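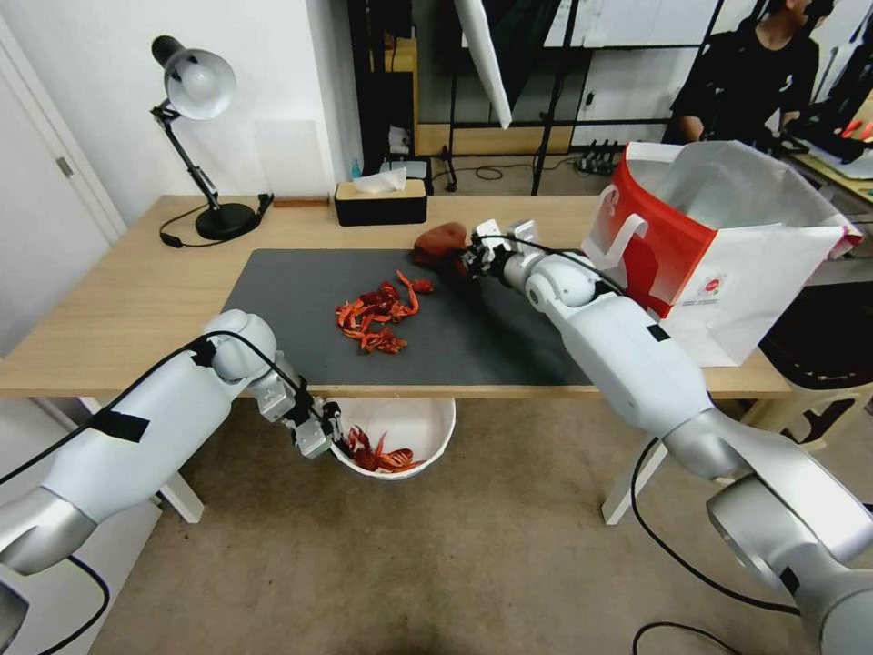 Monday, late afternoon. Crayfish table again, and I want to get the cleanup order written down while I still remember it. Shells go from the mat into the white bucket on the floor, claws too, and the little curly bits get picked up last — they catch on everything and I lose patience with them every single time. The tissue box can stay at the back of the table where it's easy to reach.

Still to settle for the Gillberg notes: whether we weigh the shells by the bucket or by the batch. I'd lean toward batches of 200 grams, but I'm happy to be talked out of it. Ask Culdale for more bucket liners before August.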